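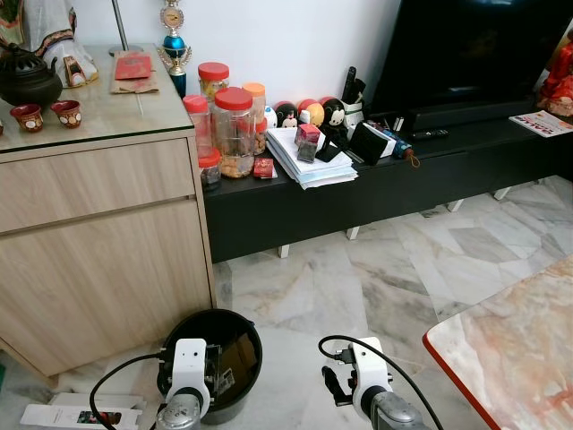 Zarus control software - working group minutes
October, 14:00, Rudley room and remote
Present: Chenxi Bai (chair), Lech Laskowska, Jarosław Kwiatkowski, Mieczysław Sikora (minutes)
Apologies: Ryszard Kubiak

1. Previous minutes
Accepted with one correction. The gripper timeout under item 4 should read 3000 ms.

2. Grasp planner
Lech has merged the new approach sampler. It generates 40 candidates per target and drops any whose wrist path crosses the support surface. Thin-walled open containers still score badly: the planner treats the opening of a bucket as a solid top and proposes a grasp across the full diameter. Lech wants a separate rim primitive. Jarosław would prefer to fix the mesh closing step in perception first. Agreed to do the perception fix first and then measure again.

3. Perception
Ticket 611 remains open. Depth returns on clear plastic jars and glass-covered surfaces are incomplete, and the fill step invents geometry behind them. Polished floor tile gives a similar fault, with reflections entering the map as points below floor level. Jarosław has a plane clamp on a branch that removes the points below the floor. It does nothing for the jars. Chenxi asked that the clamp go in alone, behind a flag, default off.
Dark glossy screens were raised again. No change proposed.

4. Two-arm control
Mieczysław reported that the self-collision check ignores the cable loops at the wrists. The present workaround is an inflated wrist volume, which rejects valid poses when both grippers work close to the floor. Options discussed were a capsule chain per cable or a lower joint speed limit in that region. Chenxi asked for a timing figure on the capsule chain before deciding. The control loop budget is 10 ms and there is little of it left.

5. Tooling
The Nevex log viewer drops the head camera stream when playback is paused and resumed. Lech has a patch, not reviewed. Ryszard sent a note asking that planner seeds be written to the log header. Agreed.
Renaming of the Wilczyńska config branch held over.

6. Actions
Jarosław - mesh closing fix; plane clamp behind flag
Lech - rerun container set after the fix; viewer patch to Chenxi for review
Mieczysław - capsule chain timing, both arms
Ryszard - seed field in log header

Meeting closed 15:10.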